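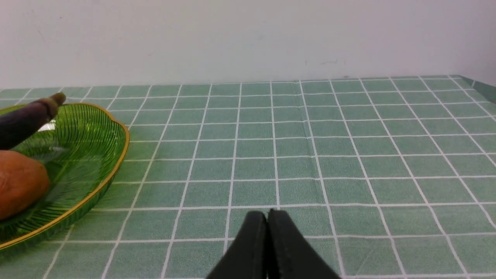

Wrist view of the produce task: closed gripper fingers beside the green plate, with an eggplant and a sweet potato on it.

Clurngate method

The Clurngate method is a way of teaching a robot arm a household chore by recording a person steering it through the job, then training a policy on the recordings. I've been keeping this article up for a while now, mostly because I use the method myself and got tired of explaining it in emails! The name comes from the lab where it started. People also call it "Clurn training," which I can't stand, but it's common enough to list.

How it works

The policy gets its pictures from the wrist camera, plus the joint positions of the arm, and it puts out a short run of movements (48 steps at a time). It plays the first 20 of those, looks again, and makes a new plan. That's pretty much the whole loop. The original Lakow version planned one step at a time and it was jittery, like somebody carrying soup.

What makes Clurngate its own thing is the way demonstrations get weighted. Moments when the fingers are close to an object or a container count for more in training than the long sweeps across the table. Jafri, the labeling tool most of us use, marks those moments from the gripper signal, and you fix the bad ones by hand (it does get confused by slow closes, so do check).

The produce task

Vegetables and a cloth tote bag are the usual test. I love this one, since a tote is such a pain. A rigid bin has an edge you can learn, but cloth slumps and folds differently every time, and a handle can end up lying anywhere. The vegetables bring their own trouble: an eggplant is long and slick, a bell pepper has lobes, and a cucumber wants a grasp across its width.

My own set has 1000 demonstrations, and I trained on 900 of them and held the rest back. Picking up went well early on. Letting go over the bag took much longer to get right, and most of my failures were releases that came too soon, with the fingers still short of the opening.
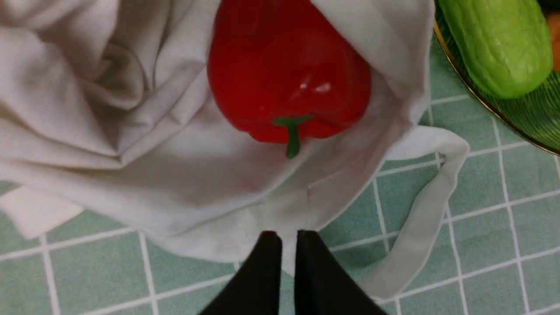
Known problems

The wrist view loses sight of the bag whenever the arm turns toward the plate, so the policy has to find the opening again on the way back. Gimon, a later variant, adds a short memory of past views. It helps with the searching, though it's slower to train and I still go back to plain Clurngate for quick tests.

See also: Gimon; Jafri; Lakow policy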